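Bleeding the clutch on your old roadster by yourself

Bleeding a clutch is one of those jobs I put off for years, and I wish I hadn't, as it's a pleasant enough way to spend a morning once the car is up on stands (proper ones, please, on level concrete). My Mottram is a '69 and the hydraulics are about as simple as they come, so if yours is similar you should be right.

Start by wiping all the muck from around the master cylinder cap before you open it. Top the reservoir up with fresh fluid of the grade in your handbook. I buy the 500 ml bottle and throw out whatever's left, as opened fluid soaks up moisture from the air. Lay old towels over the guards too – it strips paint in no time, and I have the grey patch to prove it!

Push a snug length of clear tube onto the slave cylinder nipple, with the other end sitting under fluid in a jar. Crack the nipple half a turn, press the pedal slowly to the floor, nip it up, then let the pedal rise. Xiomara Ferreira taught me to check the reservoir every 5 strokes, and I've stuck to it.

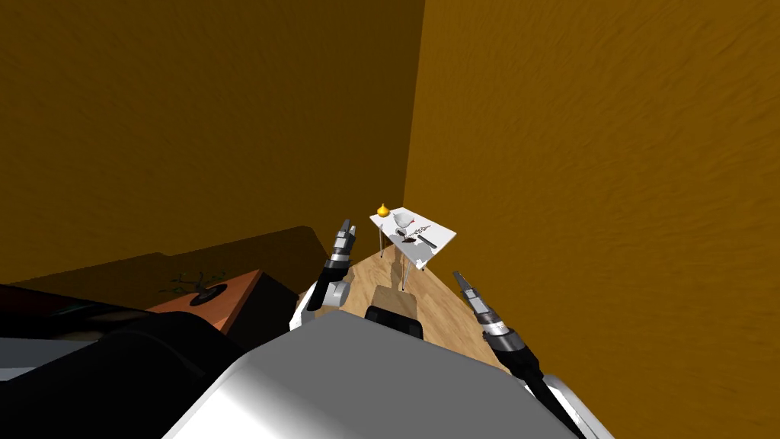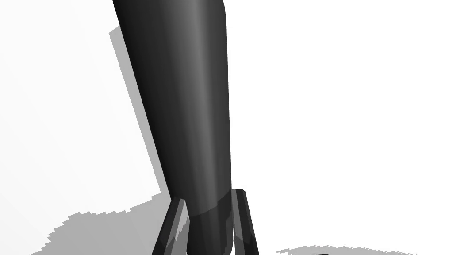

Keep going until the fluid runs clear with no bubbles, then tighten the nipple gently, refit its rubber cap and top up one last time. If the pedal still feels spongy, leave the car overnight and try again before you go ordering a new slave cylinder.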